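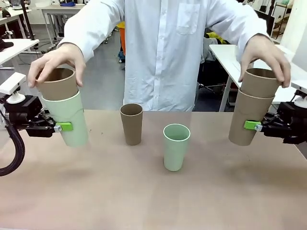 图1 递杯与套杯环节，两侧夹爪各夹住一只杯子，操作者双手各拿一只往杯口里套

机器能替咖啡店收杯子了吗？
Durkex 双臂平台课程项目报告

一、为什么选杯子

选题的起点是 Skurkell，学校东门里面那家咖啡店。我们组有人在那儿打过工，下午高峰过后最烦的活儿就是收杯子：桌上东一只西一只，颜色有好几种，得按颜色分开，套成一摞一摞，再搬回吧台后面。活儿不难，可是没完没了，刚收完一轮，下一轮又摆满了。开题那天大家本来在争要不要做叠衣服（叠衣服的视频谁没看过，太馋人了），后来有人说，叠衣服已经有那么多人在做，我们连杯子都收不好呢，先收杯子吧！

于是题目就这么定了。我们想回答的问题很朴素：一台双臂机器，用现成的硬件和一个学期能学会的方法，到底能不能干店里这种最小的杂活。老师在开题意见里提醒我们别写成“机器人将改变餐饮业”那种东西，我们尽量听话。下面写的都是在实验室里一遍一遍试出来的，有些结果让我们高兴得拍桌子，有些结果到交报告的时候还没想通。

先说结论，省得读者翻到最后：单只抓取，能；同色杯子套成一摞，多数时候能；桌子乱起来、旁边还有人伸手的时候，现在还不能放心交给它。但它离“能”比我们开题时想的要近得多，这一点我们真的很兴奋。

二、任务怎么拆的

收杯子这件事人做起来是一口气，拆开给机器做就啰嗦了。我们一共拆成3个任务。

任务甲：抓取。杯子直立在桌面上，夹爪过去夹住杯身，提离桌面，停稳。

任务乙：套杯。一只夹爪夹住下面那只杯子，悬在桌面上方，另一只杯子从上面套进去。上面那只杯子可以由人来放，也可以由另一只夹爪来放，我们把前一种叫“人机套杯”，后一种叫“双爪套杯”。

任务丙：归位。把套好的一摞放回桌面指定区域，松开，退走，杯子不倒。

一开始我们没有打算做人机套杯，觉得让人帮忙等于作弊。后来去 Skurkell 蹲了一个下午，发现店员收杯子的时候两个人经常互相递，一个人托着一摞，另一个人路过顺手往里一扔，根本不停步。要是机器能当那个“托着一摞的人”，已经很有用了。这个想法让我们把任务乙改成了现在的样子，也成了整个项目里最好玩的部分。

颜色分拣本来是第四个任务，做到一半砍掉了。识别颜色本身很容易，难的是分完之后桌面规划变得特别长，我们时间不够。现在的数据里有同色套杯，也有异色套杯，程序对颜色不做要求，能套进去就算成功。

三、平台和材料

机器用的是 Durkex 平台，学院开放给课程项目预约使用。两条手臂从桌子两侧伸进来，末端是黑色的平行夹爪，指尖上装着亮绿色的指垫。控制程序用的是 Gourlay，上一届同学留下来的一套示教和训练脚本，文档写得断断续续，但是跑得起来，我们在它上面补了数据清洗和失败回放两块。

杯子有浅绿和棕褐两种颜色，都是上宽下窄、没有把手的直身杯。我们特意没买带把手的马克杯，一来店里收得最多的就是这种，二来把手会带来朝向问题，那是另外一个学期的事了。

耗材经费是1,000元，花在杯子、备用指垫和胶垫上，最后还剩一点，买了一卷标记用的美纹纸，贴归位区域用。顺便建议以后做类似题目的同学：美纹纸一开始就买，我们前两周用铅笔画线，擦桌子的时候顺手就擦掉了，区域每天都在悄悄搬家，害得那两周的归位数据全部作废。

四、采集方法

示教由组员轮流来做。一个人操作，一个人站在桌子对面配合递杯子，还有一个人看着屏幕记录。每次开始之前把杯子随意摆开，不排整齐，也不故意为难它，就照店里客人走后的样子来。

我们给配合的人定了几条规矩，都是吃了亏以后加上去的：

手从杯口上方进，不从夹爪和桌面之间穿过去。
套的时候捏杯沿，不要握杯身。
放进去之后手先停一停，再抽走。
袖子扣好，长头发扎起来。
任何人说“停”，操作的人就停，事后再讨论该不该停。

“手先停一停”这条值得多说几句。人给人递杯子时，松手的时机靠的是一种感觉，对方一吃上劲你就松了，谁也不会去想。机器这边给不出这个信号，或者说给得出，我们读不懂。最早几次，配合的人一套进去就撒手，上面的杯子歪着卡在杯口，操作者以为成功了，下一步一动就掉。后来我们要求手按住停一下，等操作者确认再抽走，套歪的情况立刻少了。代价是动作变得很不自然，像在跟一个特别谨慎的同事搭班。训练出来的策略也学到了这个停顿！它自己套杯的时候也会停那么一下，看着有点好笑，又有点感动。

五、抓取：比想象的顺

任务甲是最先跑通的。夹爪夹住杯身以后，指垫会稍微贴合杯子的弧度，抓得挺稳。我们最担心的是杯子侧面是斜的，夹的时候往上滑，所以专门做了高低不同位置的对比。夹得太靠上，提起来以后杯子下半截会晃；夹得太靠下，碰到旁边杯子的机会变多，而且夹爪容易蹭到桌面。中间偏下一点最舒服，后面两个任务就都按这个高度来做了。

夹持力的调节花了我们整整一周。力小了，别人往里套杯子的时候，下面这只会被往下推，慢慢从指垫里滑出去；力大了，杯身会被捏得有点扁，杯口也跟着变形，上面的杯子就更难套进去。后面这个现象让我们印象特别深：抓取看着完全成功，却把下一步给害了。所以任务甲的评分里后来加了一条，夹住以后杯口不能有肉眼看得出的变形。加上这条以后成绩往下掉了一截，大家沮丧了一晚上，第二天又觉得加得对。

视角也是个问题。夹住杯子以后，杯子正好挡在夹爪前面，从腕部看出去大半个视野都是它自己手里的东西，后面那只杯子只露出一条边，甚至完全看不到。人在这个时候会歪一下头，机器的脑袋长在手腕上，歪头就等于歪杯子。

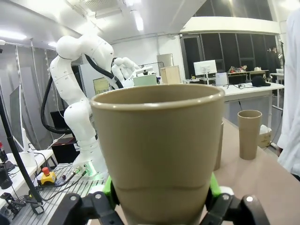 我们试过两种办法。一种是在抓取之前先让手臂抬高看一眼全局，把各只杯子的位置记下来，抓起以后就靠记忆走。这个办法在没人动桌子的时候特别好用，几乎把碰倒邻杯的问题解决了。可是一旦配合的人在中途拿走或者挪动了一只，机器还照着老位置去，场面就很尴尬。另一种办法是把固定机位的画面也喂给策略，让它同时看两路。训练慢了不少，但对付中途变动明显更稳。最后的版本用的是第二种。

还有个小插曲。有一阵子抓取成绩忽然变差，我们查代码查了两天，最后发现是指垫上沾了一层杯子上掉下来的细粉，摩擦变小了。用湿布擦干净、晾干，马上恢复。从那以后擦指垫写进了开机步骤，排在检查急停按钮后面。店里要是用这种机器，谁来擦指垫、多久擦一次，恐怕也得写进排班表。

六、套杯：最好玩，也最难

人机套杯的效果出乎意料地好。下面那只杯子由夹爪托着，悬在桌面上方，人从上面放，哪怕放得有点歪，只要杯底进了杯口，轻轻一按就会自己顺下去。锥形的杯子帮了大忙，它天生会对中。这让我们意识到，很多看起来需要精度的活儿，物件的形状已经替你做了一半，机器只要别添乱就行。

异色套杯原以为和同色没有区别，做下来发现不太一样。浅绿杯子的表面偏亮，灯光打在杯沿上有一道反光，策略有时候会把反光当成杯口的边，偏那么一点点去套。棕褐色的杯子是哑光的，就没有这个毛病。我们把窗边的灯关掉一排，情况好转；再打开，又犯。可惜店里不会为了机器关灯，Skurkell 下午的阳光还正好斜着照在吧台上。

双爪套杯是另一个世界。两只夹爪都要动，都看不全对方手里的杯子，谁等谁都得学。早期的策略有一种典型的失败：上面的杯子对准了，往下放的时候碰到杯沿，下面的夹爪以为自己位置不对，往旁边让了一下，上面的夹爪跟着追，两边就这样在空中绕圈子，像两个人在走廊里迎面让路。我们给这种失败起了个名字叫“走廊病”，记录表里专门留了一栏。

治走廊病的办法很土，把下面那只夹爪锁住，套的过程中不许它动。动作难看了，成功率上来了。我们查到 Gourlay 的旧文档里其实写过类似的建议，藏在一个谁也不会点开的附录里。要是早看到，能省下不少时间。

套到第三只、第四只的时候又冒出新问题：摞高了以后重心上移，夹爪原来的高度就不合适了，手臂一动整摞都在摆。最理想的做法是边套边换手，夹得高一点再继续。我们试着采了一些换手的示教，数据太少，学出来的动作犹犹豫豫，最后没有放进正式评测。

七、评测结果

最终版本的策略一共做了628次自主尝试，三个任务都有，杯子摆放由不在操作位的组员来定，操作的人不许事先看。评测期间出现过29次人工按停，每一次都写了原因。

按停的原因里，占比最大的是夹爪朝着配合者的手靠得太近。大多数时候大概率碰不上，可我们的规矩是看着不舒服就按，所以这个数字偏保守。其次是一摞杯子明显要倒，再往下是走廊病复发。还有个别几次是误按，有人胳膊肘碰到了按钮，我们照样算了进去。

分任务来看：

抓取最稳。失败主要集中在两只杯子挨得很近的时候，夹爪的手指插不进中间的缝。

人机套杯次之，失败几乎都和松手时机有关。换一个没配合过的同学来放杯子，前几次总要差一些，然后很快变好。到底是谁在适应谁？策略的参数没有更新，那就只能是人在适应机器了。这个观察不在原计划里，却是我们最想继续做下去的。

双爪套杯再次之，套一只还可以，再往上就明显吃力。

归位有个意外。我们以为放下去是最简单的一步，结果松开夹爪那一瞬间，两边指垫离开杯子的先后有一点点差别，杯子会被其中一边带一下。单只杯子晃一晃就站住了，高的一摞就可能歪。后来改成先碰到桌面，再慢慢松开，停一下，直着往上退，好了很多。又是停一下！整个项目做下来，我们最大的调参心得可能就是到处加停顿。

速度方面必须老实交代：慢。店员一口气能收完一张桌子的工夫，机器还在对第一只杯子的杯口。我们没有拿它和店员正式比赛，私下里比过，输得很惨，输完大家都笑了。

八、那么，到底能不能干活

回到开头的问题。要是把机器放进 Skurkell，现在就上岗，我们的判断是：放在吧台后面、人不常伸手的位置，专门托杯子和归位，有希望。让它到客人桌上去收，还早。

吧台后面的好处很多。光线可以控制，杯子从固定的地方来，到固定的地方去，桌面也可以清得干净些。店员把杯子递过来往里一套就走，剩下的机器慢慢弄，慢一点没关系，反正它不赶下班。我们跟店里的人聊过这个设想，对方的第一反应是“它占多大地方”，第二反应是“杯子里有没喝完的怎么办”。都问到点子上了。我们的实验里杯子全是空的，有液体的情况一次也没有做过。夹着一只装了半杯拿铁的杯子，还要另一只往里套，想想都害怕。

占地方的问题更难办。实验室里的桌子宽敞，两条手臂从两边伸进来没人嫌碍事，吧台后面转个身都要侧着走。也许单臂加一个固定的托架就够了，托架负责托，手臂负责放，走廊病连根都没了。这个方案便宜，简单，我们甚至有点后悔没有从它开始做。

在隔壁组的报告会上，做 Ilstead 的同学讲了他们的货架补货项目，遇到的麻烦跟我们像极了：单件抓取都挺好，东西一挨着东西就出事；没人的时候挺好，有人伸手进来就出事。我们两个组会后站在走廊里聊了很久，交换了失败录像。他们的盒子是方的，没有锥形帮忙对中，比我们辛苦；可是盒子不怕捏，又比我们省心。家务也好，店里的杂活也好，难点好像总藏在物件之间、人和机器之间的那点空隙里。

不过我们仍然觉得乐观。学期初，我们连让夹爪稳稳夹住一只杯子都要试一上午，到最后它能一边托着，一边等人把下一只放进来，放完还知道停一停。亲眼看着它从乱抓一气到像模像样，那种高兴很难在表格里写出来。第一次双爪套杯成功的时候是晚上快十点，屋里一下子就喊起来了，把走廊对面自习的同学都吓得探头来看。

九、不足与后续

杯子种类太少，只有两种颜色、同一种形状，结论不能随便推广到马克杯和玻璃杯。

评测的配合者都是本组和隔壁组的同学，对机器比较熟，普通店员或客人会怎么做，我们不知道。

换手动作没有学成。8月如果还能约到平台，打算先补这一块的示教数据，目标是能套得更高一些。

反光问题目前只靠关灯，计划在训练里加入不同光照的画面，再试试不同角度的固定机位。

带液体的杯子，先从装一点点水开始，桌上铺吸水垫，电缆和接头全部包好再说。平台管理的老师已经听说了这个计划，回复是“先写一份方案给我看”。方案在写。

附：开机前检查顺序（供下一组参考）

急停按钮按一次、松一次，确认有反应。
擦指垫，等它干。
美纹纸边角有没有翘，翘了就换。
杯子逐只看杯口，捏变形的挑出来，放到废杯袋里，不要混回去。
两侧手臂各空走一遍，旁边的人退到桌沿以外。
记录表先填好日期和操作人再开始，别等做完了再补，补的时候一定会记错。

失败录像和记录表放在 Gourlay 的共享目录里，文件夹名就叫“走廊病”，里面也有别的毛病，一直没来得及分开。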